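From: Marlies Gisler
To: Tarnside studio list
Subject: Re: Arms on the sample bench, what happens to our hours

Anil, thanks for putting the questions in writing. I've answered them under your message so the evening people can follow.

Anil Bhat wrote:
> Three of us in colour have been told the arms will take over brush
> samples from November. We heard it from Druteo's installer and not
> from anyone here. I'd like to know whether the sample hours are
> going, who answers for a bad sheet, and whether we're expected to
> train the thing in our own time. Bok-nam has painted those sheets
> for 19 years and she hasn't been asked a single question.
>
> Also, who washes the brushes?

You should have heard it from me first, and I'm sorry you didn't.

The hours. Sample painting is down for 900 hours this year across the colour team. Those hours stay in the budget until the end of the trial. What changes is how they're spent. A person will still mix the colour, choose the brush and sign the sheet. The arms do the repeat strokes on order 1541 and nothing else for now. If Rätsep want more work moved over after that, it comes back to this list before anyone agrees to it.

A bad sheet. Whoever sets up the bench signs the card, same as always, but you won't be marked down for a stroke you didn't make. Write "arm" in the corner of the card and put the sheet in the grey tray. Demyd goes through the tray at the end of each shift. Please don't touch up an arm sheet by hand and send it on. I know it's tempting when only one edge is off, but then we can't tell what we're comparing.

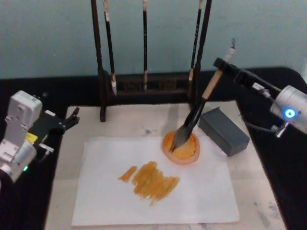 Training is paid and it's on shift. Nobody stays back for it. Each of the 4 people on the roster gets a morning with Kavitha, who ran the same setup at Sostitz. The arms are guided by a person to begin with, so your hands and your judgment are part of the job, and it will be slow. Kavitha says her first fortnight at Sostitz was mostly learning how much paint to load and how hard to press. Nobody there was held to a target in that time and nobody will be here.

Bok-nam and I sat down together yesterday, which I should have arranged a month ago. She doesn't want to guide the arms and she doesn't have to. She'll keep the fine work and the matching for colours that come in without a reference. She has also asked that the arms use the studio brushes and not the good ones from her own drawer, and I've agreed to that. If you find one of hers on the bench rack, put it back.

One thing I can't answer yet is the wrist allowance. Two people get it now for long runs of repeat strokes. If the arms do the long runs, payroll may say it no longer applies. I've asked for it to be left alone through the trial and will post the reply when I have it.

As for the brushes, people wash them. Add ten minutes to the end of the shift and put it on your timesheet.

Demyd, could you pin the bench roster up by the sink before the 2 pm changeover? If anyone can't do their morning with Kavitha, swap between yourselves and let me know.

Marlies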